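Start Über diese Seite Hautpflege Make-up Düfte Archiv Kontakt

Reinigungsbalsam im Langzeittest: Beobachtungen zu zwei Produkten der Marke Jadari
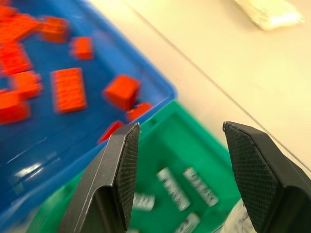
Rote Bausteine im blauen Tablett, vier Batterien im grünen.

Auf dieser Seite wurden bislang überwiegend dekorative Produkte besprochen. Im vorliegenden Beitrag geht es um die abendliche Gesichtsreinigung und damit um einen Bereich, zu dem in den vergangenen Monaten mehrere Zuschriften eingegangen sind. Gegenstand der Besprechung sind die beiden Reinigungsbalsame der Marke Jadari, die ich über einen Zeitraum von 13 Wochen im Wechsel verwendet habe. Beide Produkte wurden von mir selbst erworben. Eine Absprache mit dem Hersteller oder dem Händler hat nicht stattgefunden.

Ausgangslage

Meine Haut ist im Bereich der Wangen trocken und neigt in der Heizperiode zu Rötungen. An Stirn und Nase ist sie dagegen unauffällig. Ich trage an Arbeitstagen eine leichte Grundierung, Wimperntusche und in der Regel einen lang haftenden Lippenstift, außerdem ganzjährig einen Sonnenschutz. Die Entfernung dieser Schichten erfolgte bis zum Beginn des Tests mit einem Mizellenwasser, dessen Verträglichkeit ich zuletzt nicht mehr als befriedigend empfunden habe. Insbesondere das wiederholte Reiben mit Wattepads an den Augen hat sich als ungünstig erwiesen.

Ein Reinigungsbalsam wird in trockenem Zustand auf die trockene Haut gegeben, dort mit den Fingern verteilt und anschließend mit Wasser emulgiert. Das Verfahren ist nicht neu. Die Unterschiede zwischen den Produkten liegen vor allem in der Festigkeit, im Verhalten beim Abspülen und in der Beduftung.

Jadari Reinigungsbalsam, unparfümierte Ausführung

Die unparfümierte Ausführung wird in einem Schraubtiegel mit beiliegendem Spatel angeboten. Die Konsistenz ist bei Zimmertemperatur fest und wachsartig. Für eine Anwendung genügt eine Menge in der Größe einer Haselnuss, die zunächst zwischen den Handflächen erwärmt werden sollte. Wird dieser Schritt ausgelassen, lässt sich der Balsam nur schwer verteilen, und es entsteht genau jener Zug auf der Haut, den man vermeiden möchte.

Grundierung und Sonnenschutz wurden in allen Fällen vollständig gelöst. Bei wasserfester Wimperntusche war ein zweiter Durchgang erforderlich. Der lang haftende Lippenstift ließ sich mit etwas Geduld entfernen; bei sehr dunklen Tönen verblieb ein leichter Schatten am Lippenrand, der erst am folgenden Morgen verschwunden war.

Nach der Zugabe von lauwarmem Wasser bildet der Balsam eine milchige Emulsion. Sie lässt sich gut abspülen, hinterlässt jedoch einen dünnen, spürbaren Film. Für meine Wangen war dieser Film in den kalten Monaten angenehm. An der Stirn hätte ich darauf verzichten können. Wer anschließend ein mildes Waschgel verwendet, wird sich daran nicht stören.

Jadari Reinigungsbalsam mit Orangenblüte

Die zweite Ausführung unterscheidet sich deutlicher, als es die nahezu identische Aufmachung erwarten lässt. Der Balsam ist weicher, fast sorbetartig, und schmilzt unmittelbar beim Auftragen. Ein Vorwärmen in den Händen ist nicht notwendig. Auch das Abspülen gelingt schneller, und der verbleibende Film ist kaum wahrnehmbar.

Der Duft ist in den ersten Sekunden kräftig und erinnert eher an kandierte Schale als an die Blüte. Er verfliegt nach dem Abspülen. In der Augenpartie kam es bei mir an 2 Abenden zu einem leichten Brennen, das nach gründlichem Ausspülen mit klarem Wasser abklang. Ob der Duftstoff oder ein anderer Bestandteil hierfür verantwortlich war, vermag ich nicht zu beurteilen. Ich habe die Augen danach ausschließlich mit der unparfümierten Ausführung gereinigt und keine weiteren Beschwerden festgestellt. Leserinnen und Lesern mit empfindlichen Augen rate ich zu entsprechender Zurückhaltung.

Ergiebigkeit und Lagerung

Der unparfümierte Tiegel reichte bei täglicher Anwendung im jeweiligen Wechselabschnitt für insgesamt 8 Wochen. Die weichere Ausführung war früher aufgebraucht, was vermutlich auch daran liegt, dass man ihr mit dem Spatel leicht zu viel entnimmt. Beide Tiegel standen im Badezimmerschrank. Als sich der Balsam mit Orangenblüte im September neben der Heizungsleitung teilweise verflüssigt hatte, wurde er nach einer Nacht an einem kühleren Ort wieder fest, war danach allerdings etwas körnig. Auf die Reinigungswirkung hatte dies keinen Einfluss.

Der Spatel sollte nach jeder Entnahme abgewischt und getrennt vom Produkt aufbewahrt werden. Eine Halterung im Deckel wäre wünschenswert gewesen.

Zum Vergleich: Skunder

Mehrfach wurde nach einem Vergleich mit dem Reinigungsöl von Skunder gefragt, das hier im Frühjahr besprochen worden ist. Das Öl löst wasserfeste Wimperntusche schneller und ist durch den Pumpspender hygienischer zu entnehmen. Auf Reisen halte ich den Balsam hingegen für die praktischere Lösung, da im Koffer nichts auslaufen kann. In der Pflegewirkung habe ich zwischen dem Öl und der unparfümierten Ausführung von Jadari keinen nennenswerten Unterschied bemerkt.

Bewertung

Die unparfümierte Ausführung wird von mir weiterverwendet und für trockene Haut ausdrücklich empfohlen. Die Ausführung mit Orangenblüte ist im Gebrauch das gefälligere Produkt, eignet sich nach meiner Erfahrung aber nicht uneingeschränkt für die Augenpartie. Einen Nachkauf werde ich davon abhängig machen, ob die weiche Textur künftig auch ohne Duft erhältlich ist. Eine entsprechende Anfrage an den Hersteller ist bislang unbeantwortet geblieben; eine etwaige Antwort wird an dieser Stelle nachgetragen.

Im Oktober folgt die bereits angekündigte Besprechung der Lippenpflege von Xenos. Fragen zur Anwendung der hier genannten Produkte können wie üblich über das Kontaktformular gestellt werden. Medizinische Auskünfte werden nicht erteilt.

Weitere Beiträge

Skunder Reinigungsöl: Erfahrungen nach dem ersten Spender
Fatirbridge Eau de Toilette: Haltbarkeit auf Haut und Stoff
Pinselreinigung mit fester Seife
Lippenstift in Korallentönen: eine Übersicht
Sonnenschutz unter der Grundierung

Kontakt | Impressum | Datenschutz | Alle Rechte vorbehalten | Nach oben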